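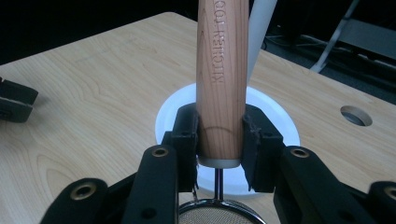 November 30, 2018

I ordered the Jiltulari hand-held gripper kit in July and have been using it on and off since then. Yến Thái asked me twice for a write-up, so I am putting down what I know.

The kit comes from Vallisico and costs 200 dollars without the camera bracket. You get the linkage arms, two finger pads, the trigger grip, a bag of hardware and a printed sheet of instructions. The sheet is fine up to step 18, where it shows the outer arms flipped. If your fingers close crooked, go back and check that step. I had to take mine apart and do it over.

The arms are black with a matte finish, and the pivots run in brass-colored bushings. Mine were a snug fit out of the bag and I left them alone. Pejman Hassanpour reamed his a little and now has play at the tips that he can't get rid of. I would not do that.

What I wanted it for was kitchen things. I have been picking up utensils by the handle, moving them a short way and setting them down, and recording all of it from the tool's own camera. Round wooden handles are the easiest. The pads close from both sides and hold well if you go low on the handle. I use a fine-mesh strainer with an engraved wooden handle for most of my checks, and I grip it just above the metal band at the bottom. Go higher and the basket end wants to swing. Thin wire handles are harder. The pads meet, but a wire will roll between them unless you squeeze more than feels right.

The pads wear. One of mine has gone a bit fuzzy along the inside edge. It still grips, but I would like a spare pair in the box, and Vallisico sells them only in sets of 4.

The other complaint is the view. With the camera where the bracket puts it, the arms take up a lot of the lower part of the picture, and whatever hangs below the pads tends to fall out of it. I tilted the bracket down a few degrees and lost the far side of the table instead. I have gone back to the stock angle.

I did some 200 grasps before the trigger spring started to squeak. A drop of light oil fixed it. Support answered my one email the next day — a short answer, but the right one.

I am keeping it. If you only need to pick up boxes and blocks, the older Pisport grabber is cheaper and will do. I still have mine if anyone local wants to try the two side by side.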